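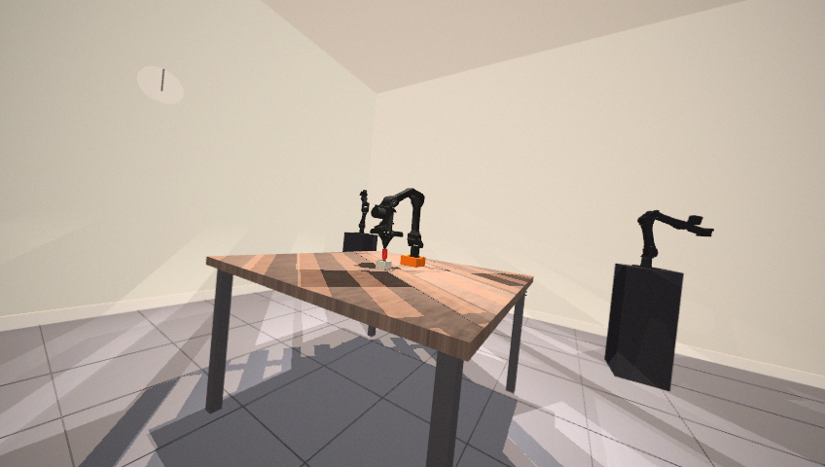

The tabletop, with its pink, tan and dark brown bands of grain.

How to Oil a Wooden Table Without Regretting It
By Myrtle Halvorsen

Oiling a table takes an afternoon of work and two days of telling people to keep their mugs off it. Plan for the second part.

First, find out what's on the wood now. Put a drop of water somewhere out of sight. If it soaks in and leaves a dark spot, the wood is bare or thirsty and you can carry on. If it sits there looking smug, you have varnish, and oil will only make it sticky. Varnish has to come off first, and you have my sympathy.

What you need
Hardwax or boiled linseed oil
Sandpaper, 100 grit and something finer
Lint-free rags, more than you think
Gloves

Sanding
Start with the 100 and go with the grain. On a top made of several planks the color can change a lot from one to the next, and people try to sand the dark parts until they match. They won't. Stop when the surface feels even under your palm, switch to the finer paper, then vacuum and wipe down.

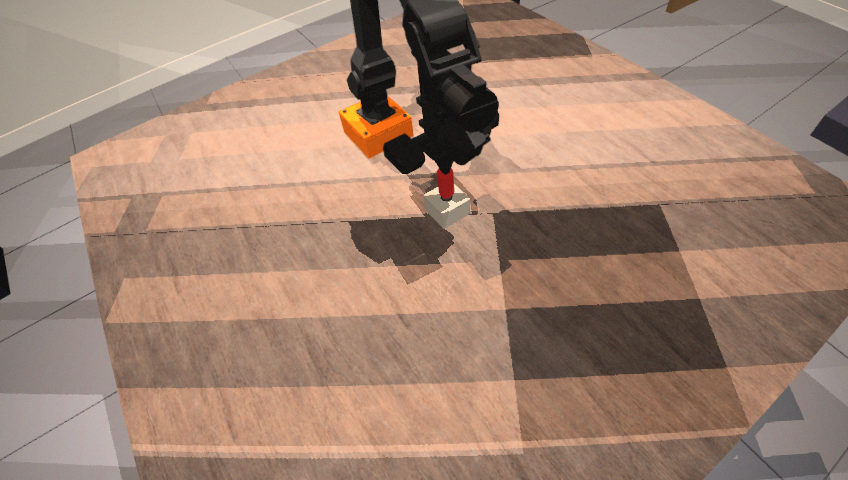
Wood grain across a wide tabletop.

Oiling
Pour a small puddle, smaller than that, and spread it with a rag. Wait as long as the can says and wipe off everything that hasn't soaked in. This is the step everyone skimps on — I did in June, and my neighbor Korkor Quartey left a forearm print in my desk that is still there.

Let it dry overnight and do it again. Most tables want three coats. Old, dry ones will take a fourth and look at you for more.

The rags
Please read this bit. Oily rags can heat up and catch fire by themselves in a heap. Spread them flat outdoors until they're stiff, or soak them in water and seal them in a metal can.

Upkeep
Wipe spills when they happen, use a damp cloth with plain soap, and put on a fresh thin coat when water stops beading. On my kitchen table that's once a year. The desk gets done whenever I feel guilty.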